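Sondard Legal Access Center
Progress Report to the Inell Fund
Court Preparation and Family Law Assistance Project
Reporting period ending October 2025
Submitted by Gladys Mutiso, Project Director

1. Purpose of this report

This report describes the work carried out under the Inell Fund grant during the second half of the project year. It covers direct services to clients, the court preparation workshops, staffing, spending, and the matters on which the Center requests the Fund's guidance. Figures are taken from the Center's case system and were checked against the paper intake forms before submission.

2. Direct services

The Center opened 81 new matters in the period. Most concerned custody and parenting time, followed by child support modification and uncontested divorce. A smaller number involved guardianship of a minor by a grandparent or other relative. In each of these guardianship matters the relative had been caring for the child for some time before contacting us, and the main task was to assemble school and medical records that the court would accept.

Full representation was offered in 16 matters. The remaining clients received limited-scope help: review of filings, preparation of financial statements, coaching before a hearing, or an attorney's appearance at a single hearing. The grant agreement anticipated a higher share of full representation. The shortfall reflects the vacancy described in Section 5, and the Center expects the balance to shift once the new attorney carries a full caseload.

Clients who go to court alone continue to have the most trouble with service of process. Several hearings were continued when the other party had not been properly served, and two clients took unpaid time off work for a hearing that did not go forward. Staff now review proof of service with each client one week before the hearing date and again by telephone on the preceding business day.

3. Court preparation workshops

Workshops were held in Swai and at the Kusus branch office. Each session runs two hours and covers what to bring, how to address the judge, how exhibits are marked, and how to ask for an interpreter. The second hour is given to practice. Participants take turns answering the questions a judge is likely to ask about income, housing, and the child's daily schedule, and an attorney comments on the answers.

Attendance at Swai met the target. Attendance at Kusus did not. Participants there told us that the early evening start conflicted with shift changes at the larger employers, and the sessions have been moved to late morning on a trial basis. Child care was available at both sites and was used at every session.

The written guide was revised after the first two workshops. The section on exhibits was shortened, and a worksheet for monthly expenses was added. A print run of 1000 copies was delivered to the Center, and the family court clerk has agreed to keep a supply at the filing window. The Spanish edition is with the translator. It is later than planned — the court changed its fee waiver form while the draft was under review, and two pages had to be rewritten.

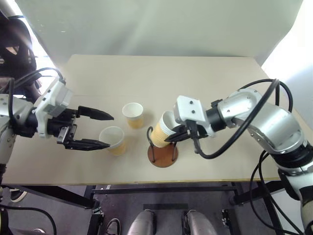
4. Client feedback and outcomes

Every client whose matter closes is invited to complete a short survey by telephone or on paper. In this period 30 surveys were returned. Respondents rated the clarity of the advice highly and gave lower marks to the time they waited for a first appointment. Several asked for reminders by text message, which the Center's present telephone system cannot send.

One parent wrote that she had expected to be "talked over" at her hearing and was surprised to be able to answer each question from her own notes. Another client was satisfied with the result but said that the bill from a private evaluator had come as a shock. The intake interview now includes an explanation of evaluator and mediator costs, including the circumstances in which the court may reduce them.

The Center does not report court rulings as a measure of success. It records whether the client's papers were accepted on first filing, whether the client appeared, and whether a signed order was entered. First-time acceptance of filings has improved since the paralegal began checking each packet against the clerk's list. The breakdown by type of matter will be provided with the year-end report.

5. Staffing

The family law attorney position was vacant for the first part of the period. It has been filled by an attorney with prior experience in juvenile and guardianship matters, who began with a reduced caseload and is supervised by the project director. The paralegal position and the half-time intake position were filled throughout.

All project staff completed the required training on confidentiality and conflicts of interest. The conflict check was extended to workshop registration after both parties to one case signed up for the same session. Neither had yet received advice, and they were placed in separate sessions.

6. Spending

Salary costs are below budget as a result of the vacancy. Printing costs are above budget by a modest amount, due to the revised guide. Interpreter fees and filing costs paid on behalf of clients are in line with the approved plan. No equipment was purchased with grant funds.

The Center requests approval to move part of the unspent salary line to two purposes: interpreter fees for the remaining workshops, and a text message reminder service. A revised budget is attached for the Fund's review.

7. Work planned for the next period

The Center will release the Spanish edition of the guide, complete the trial of late morning sessions at Kusus, and bring the new attorney to a full caseload. Staff will also meet with the Swai clerk's office to discuss a single checklist for guardianship filings, as the present instructions differ between the counter and the court's website.

The Fund's decision on the budget request would be appreciated before the next workshop series is scheduled. Questions about this report may be directed to Gladys Mutiso at the Center's main office.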